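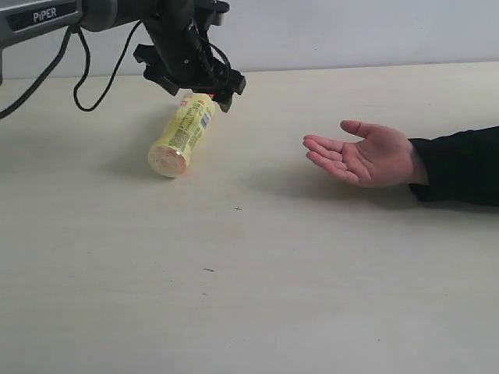 Home | News | Classes | Hall hire | Contact

Newsletter, 11/14/21

What we learned from one year of the Carnow soup table

Dear neighbours,

Many of you have asked me to write something longer on the soup table, and I promised it already in spring, so I am sorry for the wait. I am Na-rae Choo and I look after the kitchen at Carnow Hall. English is my third language, and Cormac Nic Giolla has kindly read this text before you. The mistakes which stayed are mine.

For those who moved here recently: every Thursday from noon we serve a hot lunch in the small room beside the library. You pay what you like into the blue tin. There is one soup, bread, and something sweet when somebody has baked. You do not need to book and you do not need to explain why you come.

We began with a very simple plan. I would cook one large pot, enough for 24 bowls, and when the pot was finished we would close. In the first weeks we often carried half of it home again. By winter the pot was empty before one o'clock, and people arrived from the Lisby bus with cold hands and found only bread. That was not a good feeling for anyone. Now we cook two pots, and the second one goes on the stove when the first one is served.

Until the end of October we have served 1,919 bowls. I know the number because Cormac writes it in a notebook each week, and he is very strict with this notebook. He counts second helpings as a new bowl. I do not agree with him, but he holds the pencil.

Which soups were liked

I was sure that the favourite would be chicken and barley, and I was wrong. The favourite is the red lentil soup with cumin and lemon. It is also the cheapest one, so the kitchen is happy. The recipe came from my old neighbour in Adelaide and I have changed it only a little. You fry two onions slowly until they have a good colour, add garlic, cumin and a spoon of tomato paste, then the washed lentils and the stock. The lemon comes at the very end, after the stove is off. If you boil the lemon, the taste becomes flat and a bit bitter.

The seaweed soup, which I grew up with, was received politely. Four people love it and they ask for it every time they see me, also in the supermarket. I will make it once this winter for them, and there will be a second pot of something else for the others.

Pumpkin is liked when it is thick and disliked when it is thin. Please, if you help in the kitchen, do not add water to make it last longer. It is better to cut more bread.

Bread and other things we are given

Our bread comes from the Mac Mathúna bakery. They put aside the loaves from the day before and one of us collects them at 15 minutes before opening. Bread from the day before is better for soup than fresh bread in my opinion, especially the dark rye. When there is a lot left, we cut it in cubes and dry it in the oven with oil and salt.

In autumn many gardens have too much of everything. We are very grateful for the zucchini, but I must ask you to send us a message before you bring them. Last March I opened the kitchen door on a Thursday morning and could not enter because of the zucchini. Potatoes, carrots, leeks and onions are welcome at any moment, because they keep well in the cool cupboard. Home-bottled sauces we unfortunately cannot use, also when they are excellent.

Sitting together

The cooking was the easier part. What took us longer was the room. At the start we had small tables, and people who came alone sat alone, each at one table, looking at the wall or at the telephone. In May we pushed the tables together in one long row. Some guests did not like it and two of them told me so quite directly. After a few weeks one of these two was the person who kept a chair free for newcomers.

We still keep one small table near the window for those who prefer quiet. Please do not sit down there to be friendly. If someone chooses that table, they have chosen it.

The choir Vundora has asked if they may rehearse in the next room from half past one. I have said yes for the time until Christmas. They sing well, and the washing up goes faster. If it is too loud for you, come at noon and you will have your soup in peace.

What we need now

We look for two more people who can wash up from one to two o'clock, and for one person with a car who can fetch the bread every second week. We also need deep bowls. The flat ones lose their heat very quickly, and they are difficult to carry for guests with shaking hands. They do not have to match. Large spoons too, if you have some you do not use.

The soup table stays open all through November and in December until the Thursday before Christmas. On that last Thursday it will be the lentil soup, in both pots.

With warm greetings,
Na-rae Choo

Recent items

Library room: new opening hours
Lisby bus stop moved to the north side
Mending evening returns
Choir Vundora looks for tenors
Garden swap: what was left over

Contact: the kitchen at Carnow Hall, Thursdays before noon
© Carnow Hall Newsletter
Back to top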